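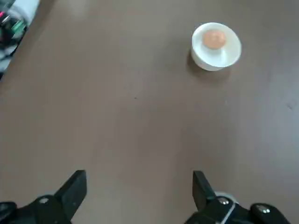
Can It Do My Dishes Yet?

6 min read

I get asked this every Thanksgiving. I work with robots, so once the pie is gone some cousin leans over and says okay, when do I get one that does the kitchen? Last November I said "not soon" and got booed by my own family. So let me try to give the long answer, the one nobody at the table had patience for.

Think about an egg. You pick one out of the carton with your eyes half shut, thinking about work, and you never once plan how hard to squeeze. A machine has to get all of that from somewhere. Where is the egg, which way is it tipped, how far down do the fingers go before they hit the cup or the egg next door, and how much grip is enough? Too little and you drop it. Too much and you've got breakfast on the table early. Then it has to carry the thing over to a bowl and put it down gently, and the bowl is wherever somebody left it!

And that's the easy part of cooking. I haven't even gotten to cracking it.

My friend Yến Hà thinks I'm a grump about this. She came over from Fairclough, where they do warehouse stuff, and her view is that a clean table with a few things on it is a fine place to start, because you have to start someplace. I agree with her more than I let on. Two arms working over one table can already do things that would have made my jaw drop when I was in school. 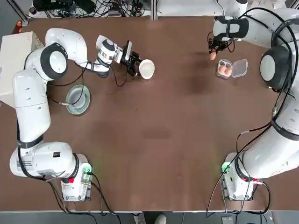 My trouble is with what people hear when we talk about it. You show them one egg going up in the air and they picture a whole omelet, plus the pan washed and put away. But a kitchen is a couple hundred small jobs stuck together, and they change on you. The carton is a different brand this week. The lid won't stay open. Somebody's kid put the eggs in the door. I once counted every separate thing I touched while making Sunday breakfast (yes, I'm fun to live with) and got to 137, and that was without toast.

Shops and factories have it better. When I visited Trandwood they had a machine that moves the same part from the same tray all day long, and it was great at it, way better than me. But look at how much work went into making the tray always be the same! They changed the room to suit the machine. I'm not doing that to my kitchen. I like my kitchen. I have 3 drawers that don't close and I know all their tricks.

Then there's money. Say a home robot cost 4000 dollars, which would be a steal, and say it could only move eggs and bowls around. Would you buy it? I wouldn't, and I love this stuff. For 200 bucks I can get a pretty decent mixer that has never asked me to clear the counter first.
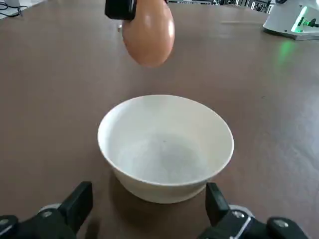
Beteden Home Robotics Group

So where does that leave my cousin? I'd say laundry folding and table clearing might show up in some homes before real cooking does, and they'll be slow, and you'll want to be in the next room so you don't have to watch. I could be wrong on the order. Yến Hà has put a lunch on cooking coming first and I took the bet.

What I'd really like is for people to get excited about the small stuff. Picking up something that breaks, without breaking it, is hard. I'd take a machine that does that every single time over one that does a fancy dinner once for a crowd. If yours can handle eggs on a Monday morning with the mail piled up next to the stove, call me, I'll bring the eggs.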